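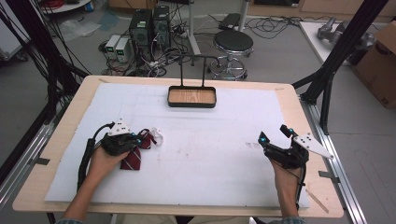
The Wragg closets are moving along nicely — we've now fitted 966 of the 1606 feet of shelving you paid for, and the Grurby units start next week. The one thing still bugging me is accessories. A striped necktie, like the maroon one with the thin white lines, bunches up the second you put it on an open shelf, so I'd like to add pull-out tie racks to the bedroom closets. I priced 40 of them through Listaven and they come to $1000 with the screws.

Pantries are all done except for two doors that came in the wrong white (Tultska is swapping them, no charge). Can you let me know on the racks before I place the Grurby order?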